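# 指二本で家事を教える

洗濯物をたたむロボットが欲しい、と言い続けて大人になった人は多い。私もその一人で、今回ブレルカ社の「ラルポート」を借りると決まったとき、正直なところ、勝手にたたんでくれる箱が届くのだと思っていた。届いたのは、自分でたたむための道具だった。

ラルポートは手持ち式のグリッパーのキットである。人間がこれを両手に握り、服をつまみ、広げ、重ねる。その動きの記録を送ると、後日ロボット用の学習データになって返ってくる。つまり利用者は、将来の家政夫のために無給で研修講師を務める。料金は月額439ユーロ。講師のほうが払う仕組みだ。

握り心地は悪くない。引き金を絞ると指が閉じ、緩めると開く。Tシャツの裾くらいなら初日からつまめた。難しいのは薄手の布で、一枚のつもりが二枚ついてくる。素手なら指先でずらせば済むところを、こちらは一度放して、またつまみ直すことになる。説明書には「自然な速度で作業してください」とあるが、自然な速度の私はもう素手に戻っている。

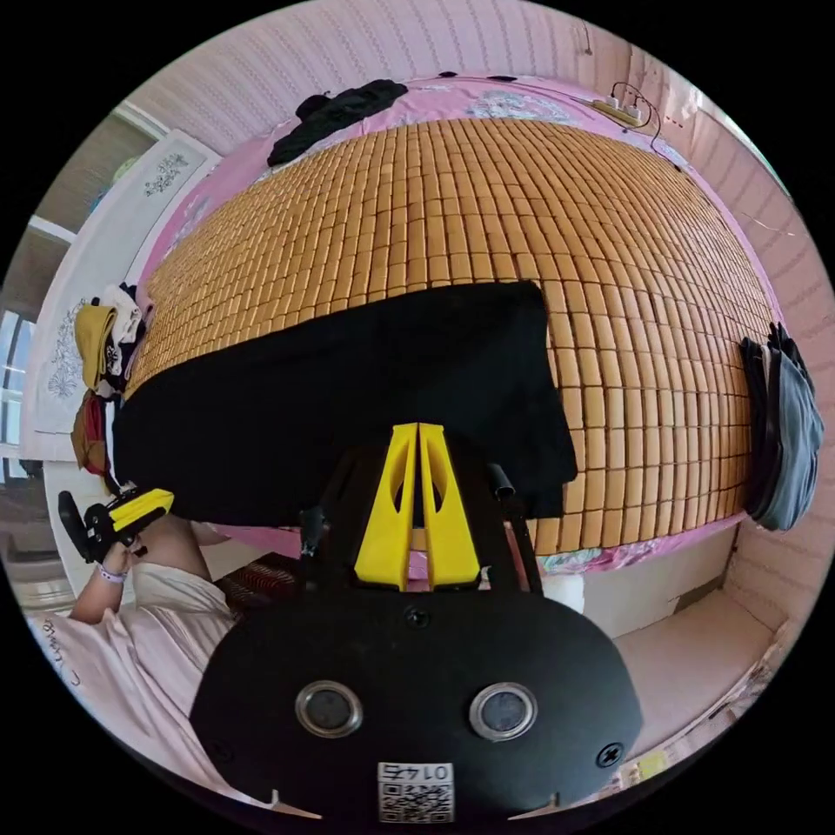
説明書は全44ページ。そのうち服のたたみ方に触れているのは2ページしかない。あとは充電と接続と、保証の対象外になる行為の一覧である。たたみ方は各家庭に任せるという方針らしく、これは見識だと思う。袖を先に折るか身頃を先に折るかで、わが家は一度もめている。メーカーが口を挟むべき領域ではない。

重さは片手435グラム。数字だけ見れば缶コーヒー二本ほどで、最初の数枚は何ということもない。ところが靴下の山に差しかかるころ、手首がじわじわと抗議を始める。長袖のセーターの後に小物を回したのは私の失敗で、順番は逆がいい。それから、作業台は腰の高さに近いものを勧める。低い寝台に向かってかがみ続けた翌朝、私は自分の靴下をはくのに手間取った。

競合のミハルスキ社も似たキットを出している。あちらは片手用で、そのぶん安い。ただ、片手で広げたシーツがどんな形になるかは、ご家庭で一度試してみるといい。ガターノ社の据え置き型は両腕がそろっているものの、玄関を通すのに扉を外す必要があった。ラルポートは少なくとも引き出しにしまえる。

記録の扱いは思ったより丁寧だった。送信前に全部見返すことができ、気に入らない回は消せる。私はこの機能を大いに使い、途中で投げ出した回をほとんど消した。おかげで私のデータから学ぶロボットは、世の中の洗濯物は必ず最後までたたまれるものだと信じて育つだろう。

個人が家事を楽にするために買う品ではない。研究室か、気の長い新興企業向けである。10月には布専用の替え指が出る予定で、薄手の布に泣いた身としてはそちらが気になる。返却期限は2018年2月19日。箱に詰める前に、残っていたタオルを片づけた。素手で。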